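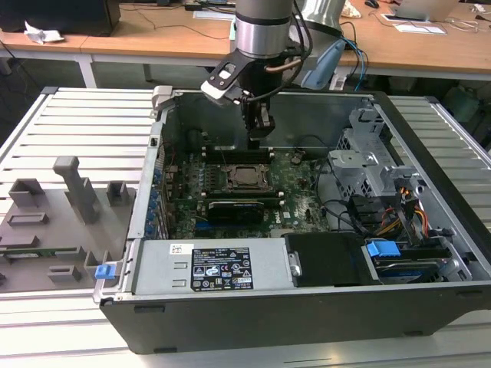

# Gripper drifts off the CPU socket by afternoon

**Shona Geddes**

Hello everyone, and thank you in advance for reading all of this! I look after a one-arm cell at our repair shop in Rukthorpe that works on old desktop towers. The tower lies on its side on the slatted bench with the panel off, and the arm comes down into it from above. To the left of it we keep our gray printed fixture plate for the small parts.

First thing in the morning the fingertips go to the CPU socket beautifully. After lunch they arrive a little toward the memory slots, and by the end of the day I'm nervous about letting them inside the socket frame at all. I re-teach the point, it's lovely again, and then the next day I'm back where I started. I've been doing this since December and my patience is wearing thin (my husband's too, as he hears about it over dinner). The arm passes its own position check every time. Is it the gripper, the arm, or me?

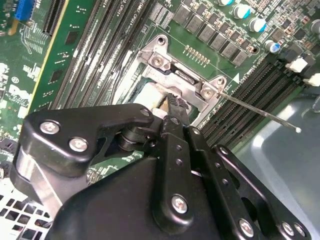 ## Replies

**Laurențiu Moldovan**

Probably calibration. Redo it.

**Mairéad Ó Briain**

Oh, I feel for you, Shona, I lost most of a winter to something very like this. I wouldn't calibrate anything yet, though. If re-teaching fixes it for a few hours, then something is moving, and you'll only be calibrating to wherever it has moved to that day. I'd go through it in this order, with the arm stopped and locked out before your hands go near it:

1. Hold the gripper body and try gently to rock each finger sideways. Do the pivots one at a time. Any click you can feel is too much.
2. Check the screws on the finger links and the ones holding the camera bracket at the wrist. Put a paint-pen line across each head so you can see later whether it has turned.
3. Look at how the cable loops away from the wrist. If it pulls tight at the bottom of the move, it can tug the bracket a hair every cycle.
4. Push on the tower itself, from the power supply side. A steel case on smooth aluminum slats will creep if it isn't held, and this is where I'd put my money. 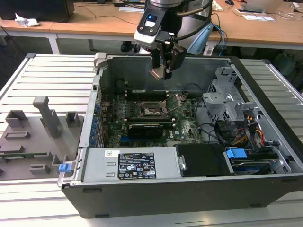
On ours at Mabuza it was number four, after I had spent weeks blaming the gripper. We bolted two stops to the slats and added a toggle clamp on a third side, and that was the end of it — well, almost the end, as one of the stops had to be shimmed for the older cases. Run it for a full day before you touch the taught point again. If the tower hasn't budged and the paint lines still match, then do what Laurențiu says and calibrate, after a warm-up of 20 minutes or so with the arm moving. And do fasten down that fixture plate while you have the wrenches out, or you'll be chasing the same trouble over there next.

**Themba Van Wyk**

Agree with Mairéad on the stops. Don't clamp across the open side of the case, the sheet metal bows and your socket height changes. Ask me how long that took to find.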